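Bridon Writers' Help: Student Prose and Nonfiction

Print this page | E-mail this page

Dialogue-heavy humor essay: when to tag, when to break the paragraph, and what counts toward the limit

Posted by halfmargin, 28/01/2020

I have a first-person humor essay, 966 words in its current draft, intended for the student nonfiction section of Akura. Their limit is 1,000 words. The subject is my family's yearly attempt to put up a tent in the backyard. More than half of the piece is dialogue between four speakers, and the mechanics are giving me trouble.

First, tags. My draft uses "said" for almost every line. A reader in my class marked it as repetitive and suggested replacing each one with something stronger ("bellowed," "whimpered," "retorted"). I tried this on the first page and it reads worse to me, but I can't say why. Is there an accepted proportion?

Second, paragraph breaks. I know a new speaker gets a new paragraph. I don't know what to do when a speaker talks, someone else does something without talking, and then the first speaker continues. The passage in question:

"Hold the pole," my father said. My brother let go of the pole. "I said hold it."

One paragraph, two, or three?

Third, length. Does the title count toward the limit? Does a one-line author note? If I break the dialogue into more paragraphs the essay gets longer on the page, and I don't know if that matters to whoever screens submissions.

I would also like to know if present tense is acceptable for this type of essay. The draft is in past tense except for the last paragraph, which slipped into present and which I would like to keep.

Print | E-mail

greenproof

I read for a school annual for several years and can take these in order.

Tags. There is no accepted proportion, and I would be suspicious of anyone who gives you one. The function of a tag is to identify the speaker. "Said" does this and is then ignored by the reader. "Bellowed" identifies the speaker and also makes a claim about volume, and the claim has to be supported by the line itself. If the line is "Hold the pole," the reader can supply the volume. If every line has a volume instruction attached, the reader stops believing them by the end of the first page. That is probably what you noticed.

What you can do about repetition is remove tags. In an exchange between two people, tag the first line from each and then leave the next few bare. With four speakers you have less freedom. Try the following on a printed copy: cover every tag with a strip of paper and read the dialogue. Wherever you can tell who is speaking, the tag is a candidate for deletion. Wherever you can't, keep it, or replace it with a short action by the same person in the same paragraph.
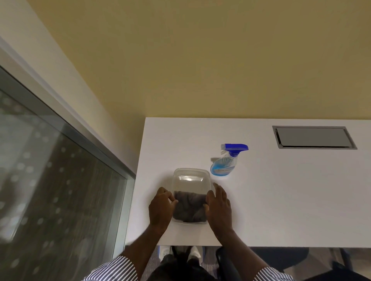 An action used this way is often called a beat. It takes a period, where a tag takes a comma:

"Hold the pole," my father said.

"Hold the pole." My father was reading the instructions upside down.

The error I saw most often in student work was a comma before a beat: "Hold the pole," my father picked up the mallet. Picking up a mallet is not a way of speaking. Check all of yours for this. It is a mechanical check and takes a few minutes with the search function, looking for a comma followed by a closing quotation mark and reading the verb that comes next.

Paragraph breaks. Your sample should be three paragraphs:

"Hold the pole," my father said.

My brother let go of the pole.

"I said hold it."

The working rule is that the paragraph belongs to one person. Your brother's action is his, so he gets the paragraph even though he is silent. In the single-paragraph version there is a real possibility of reading "I said hold it" as your brother's line. The three-paragraph version also places a pause on each side of the middle sentence, and in a humor essay you want that pause.

Do this for the important moments and be more relaxed elsewhere. If the silent action is minor and the speaker is obvious, you can fold it in: "Hold the pole," my father said, and when my brother let go of it, "I said hold it." That is correct too. It is just flatter.

Tense. A past-tense essay with a present-tense closing paragraph is a standard construction, provided that the present tense refers to the time of writing ("The tent is still in the garage"). If the closing paragraph narrates the same afternoon in present tense, it is a slip and should be corrected.

Print | E-mail

tabstop

dont worry about it so much, use said for everything and send it. I had one taken by Castellanos last year with said on every line and nobody wrote back about the tags. theirs was a shorter limit and mine was 626 words so you have more room than I did

title doesn't count I'm pretty sure

Print | E-mail

colophon_b

Adding to the above on length only, as the last answer is a guess.

Limits are stated by each publication and the conventions differ. The most common practice is that the title, byline and author note are excluded and everything else is counted, including epigraphs and section headings. Read the guidelines page for the section you are submitting to, and not the general one. Likolau, for instance, has separate pages for fiction and nonfiction, and only the nonfiction page mentions titles.

At 966 you are inside the limit under either reading unless your author note is unusually long. Use the count from your word processor with the body text selected. Be aware that programs differ on em dashes: some treat two words joined by a dash as one word, others as two. In a dialogue-heavy piece with many interruptions the difference can be roughly 7 words. That does not put you over, but don't add material until you reach exactly the limit.

Paragraph breaks have no effect on the word count. Page count is only relevant if the guidelines state a page maximum — a few still do, usually with double spacing and a fixed type size. If there is one, format the essay to those settings before you decide that it fits.

Print this page | E-mail this page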